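**Graton drops the hidden loyalty roll from Voserora, with conditions**

Graton has confirmed that the next patch for its strategy game Voserora will remove the hidden loyalty roll, the mechanic that has let vassal cities walk out of an alliance without warning. The studio says loyalty will now move on a visible meter. Players who remember the last visible meter, which showed one number and used another, may want to wait before cheering.

The patch is due in April. It also changes how trade pacts lapse, so a pact will give two turns' notice before it ends. Graton calls this "a fairer table for everyone". It hasn't said whether computer-run rivals will be bound by the same notice, and the patch notes sent out with this release don't mention them.

Testing was run by Lusteck, a players' group that has been asking for the change for the best part of a year. Its testers finished 471 campaigns on the trial build. In 380 of them no vassal left while its meter was above the halfway mark. Lusteck has asked Graton what happened in the rest and is still waiting for the logs.

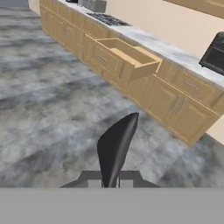

Ulises Farías said he would believe in the meter when he could lose a city and know why, and that a bar on the screen was only worth having if the game obeyed it. He added that the old roll had cost him a campaign of nearly 300 turns and that he had not started another.

Lusteck welcomes the patch in principle. It won't recommend it to members until the full rules for loyalty are published, including the effects of distance, famine and religion, all of which are missing from the current notes.

The Nigam expansion, sold separately, keeps the old roll for now. Graton says an update will follow but has given no month for it.

Saves from earlier versions will load, though loyalty values in them will be reset.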